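Trelach Story Table

A tabletop projection kit for building walk-in stories, made by Skutska

Trelach throws a moving, explorable world onto any flat surface and lets up to three people wander through it together. You draw the rooms, you write what happens in them, and the table does the rest. We've been showing it at game festivals and in school libraries since May, and we still get a thrill when a group leans in over the first map and goes quiet!

How it works

The projector head clamps to a shelf or tripod and points straight down. Each player gets a puck, and moving the puck moves their character. Slide it to a doorway and the room beyond opens up, with its own sound and light. Turn it over and your character looks inward — you get their memories, dreams or plain bad guesses, depending on what the writer put there.

Worlds are built in Oltunura, our free editor for Mac, Windows and Linux. If you can lay out a slide show you can make a small story in an afternoon. Architects have taken to it too (Dragica Gashi rebuilt her grandmother's apartment block in it, stairwell echoes and all, and it now comes with every kit as a sample world).

What's in the box

Projector head with clamp
3 pucks and a charging tray
Carry bag
2 sample worlds: The Stairwell by Dragica Gashi and Salt Year by Milovan Atanasov
Printed starter guide

Specifications

Largest play area: 105 cm across
Room limit per world: 400
Sound: built-in speaker, headphone jack
Puck charging: USB-C

Choosing a surface

Pale and matte is best. Glossy tops work, but you'll want to tilt the head a little to keep the glare out of people's eyes. Tablecloths are fine once they're ironed.
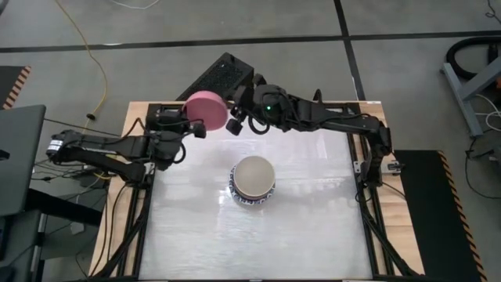
Dark wood swallows the night rooms in Salt Year, so put a sheet of paper down first. Radka Delić plays on an old bedsheet stretched over a door, and it looks wonderful.

Add-ons

The Hamann lens widens the picture for low ceilings and snaps on without tools. Extra pucks are sold singly. Both fit every Trelach made so far, including the early gray ones.

Questions about lending a kit to a school or club go to Ermelinda Quintela at the Skutska workshop.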